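Towels going stiff and kind of sour, hard water??

mapleandrust
17 April 2021
Moved to a place outside Usgate in November, well water, very hard. Every towel we own now feels like a cracker and smells off as soon as it gets damp. Tried vinegar in the rinse, tried less soap, tried more soap. Front loader, 6 years old. Anyone beat this without buying a softener? Landlord wont go for it.

dunlin28
Stop using fabric softener if you are. It coats the loops and they quit soaking up water. Then strip wash. Hot as it goes, washing soda, no towels of different colors together or you will be sorry. Ask me about my pink bath mat.

pegbasket
Disagree on stripping. Did it 3 times last year and it wore the edges right off a decent set. Hot wash with a normal amount of powder — powder, not liquid — fixed mine. Liquid never worked in our water.

mapleandrust
No softener, never used it. Liquid though, yes. Will get powder tomorrow. Is the Jovinora one ok? Only one the store here carries. 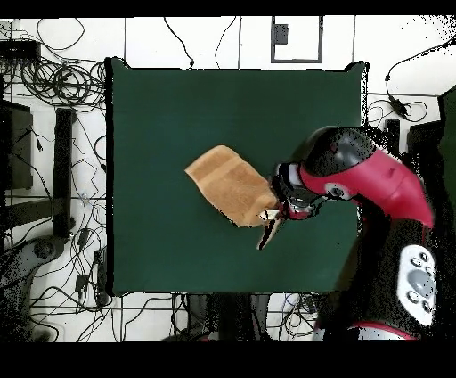 Also should have said, the tan ones are the worst. Older than the rest, thinner too. White ones are stiff but dont smell so much.

pegbasket
Never used Jovinora. Any powder should beat what you've got. Run the machine empty on hot first and clean the door seal, thats where the smell lives half the time.

lowtidelaundry
Everyone skips drying. Are you line drying indoors? Thick towel on a rack in a cold room takes forever and goes sour, doesnt matter what soap. Shake them hard, then 10 min in the dryer at the end for the stiffness.

dunlin28
Ok but the dryer does nothing about minerals. You're just fluffing up the crust.

lowtidelaundry
Works for me, hard water here too. Shrug

mapleandrust
Indoors yes, back bedroom, no heat on in there. Oops. Door seal was gross btw, just looked. Black gunk all along teh bottom.

pegbasket
There you go. Clean that, hot empty run, then powder. 2 washes before you judge it.

mapleandrust
Will do, moving the rack to the kitchen too. Back after the weekend with results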